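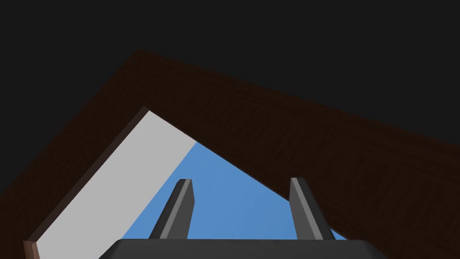

Fig. 1. Dark brown wooden frame, wood-grain surface, against charcoal gray.

Workshop Notebook, Finishing Section
September 2026
Entry by Ľubica Čierny

Subject: Darkening of test panels finished with shellac over oil, second series.

The second series was opened this morning following the review of the first. The first series was set aside on account of uneven oil absorption, which made the color readings unsuitable for comparison. The section has therefore returned to a single board of walnut from the Kuruc yard, resawn and planed on the same day, with all panels taken from the heartwood side.

Panels were sanded by hand, with the grain, and wiped with a cloth dampened in alcohol. Final grit was 300. The previous entry gives a coarser grit for the last pass; that entry is in error and should be read as corrected by this one. Panels were then left on the rack overnight with the north window closed.

Oil was applied in a single thin coat and the surplus removed after 8 minutes. Last time the surplus was left too long at the ends of the boards and became tacky. Rags were laid flat outdoors to dry in accordance with the shop rule. Colleagues are reminded that this rule applies also to the small rags used for edges, two of which were found balled up under the bench on Friday. 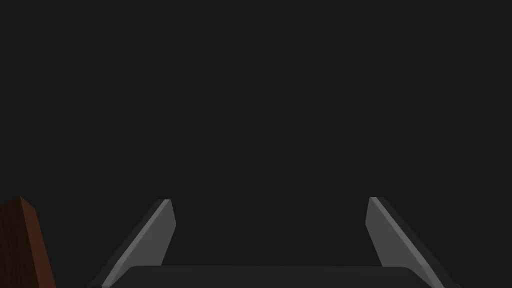

Shellac was mixed from the Altunine dewaxed flake. The older jar, marked Trilance, is not to be used in this series. Its date of mixing is not recorded, and a drop placed on glass remained soft until the following afternoon. I have moved it to the lower shelf and written TEST ONLY on the lid.

The schedule adopted is 4 coats, with light rubbing between the second and third. The first coat went on well on all panels except C, where the pad dragged near the left end and left a ridge. Panel C will be carried through the series with this defect noted and will be excluded from the gloss comparison. It remains usable for color.

Under the lamp, the oiled panels are already visibly darker than the bare reference piece. On the end grain the difference is greater than I would have expected from the first series. It is not yet clear whether this is due to the oil or to the finer sanding, and no conclusion should be entered in the summary sheet at this stage.

Humidity in the room was high for most of the day. The Wonard meter gave a reading of around 6 percent above that of the dial gauge by the door. The two instruments have not been compared since they were moved, and until this is done the dial gauge is to be treated as the instrument of record.

Outstanding:
Compare the meter and the gauge.
Order alcohol, as the present can will not cover the remaining coats.
Cut a second reference piece and store it in the closed drawer.
Obtain the moisture figures for the board from Kuruc.

Next color reading in October, same lamp, same distance. Panels are to stay on the upper rack until then and should not be turned.

L. Č.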